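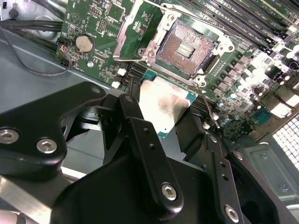 Store > Grippers > Parallel > Surkton 84

Shop Spares Downloads Contact

Surkton 84 two-finger gripper

I've looked after the Surkton on our board cell since March, and the shop asked me to write up how I keep it happy. So! The fingers bolt on with hex-socket screws, and those are what I check first. Snug them with the short key, left side then right, and stop when it clicks. (Please don't lean on it, I've stripped one and it's a miserable afternoon.)

Every 4,000 cycles I wipe the finger faces with a dry cloth and re-run the zero from the Jitaru menu. For processors I close slowly at force setting 2 and hover over the socket before going down, because those contact pins do not forgive you. Load plate up first, always!

Finger set, black: part 122. Ships from Pudaston.
Written by Nisha Joshi

Comments

candach_fan: Does the zero survive a power cut?
Nisha: Mine doesn't, I redo it every time.
moll: Finger set came with the wrong screws, shop swapped them the same week.
r.t.: What cloth do you use?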